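Ploveleo Community Linen Library — progress report, second quarter

Quick one this time, sorry, grant acquittal is due the same week.

Where we're at
Loans up again. 330 items out since the last report, mostly tablecloths and napkins for halls, school fetes and two funerals. Damage low. One set came back with candle wax through it, borrower has paid for the replacement.

Ovinar branch open two afternoons a week now instead of one. Parking still a pain — council has been asked, no answer yet.

Budget
Laundry is over. The Iko contract went up in March and we didn't catch it untill the second invoice. Have moved money across from printing to cover it. Should land close to even by end of year, but there is no slack left for repairs to the dryer.

Catalogue
Old card system finally gone. Everything is in the new spreadsheet with colour, size and shelf. Labels sewn on 90 pieces so far, the rest are still pinned. Duda have offered us more than 50 napkins from their closed function centre, we said yes. 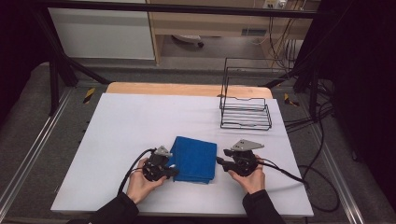 Storage is the next problem. Shelves at Ovinar are full and the back cupboard is damp in the corner, so nothing white goes in there for now. Quote for new shelving attached, its the cheaper of the two.

Next quarter
— finish labels
— sort the Duda napkins
— decision from you on the shelving please, the quote only holds for 27 days
— new loan form, shorter

Receipts to follow in a seperate email.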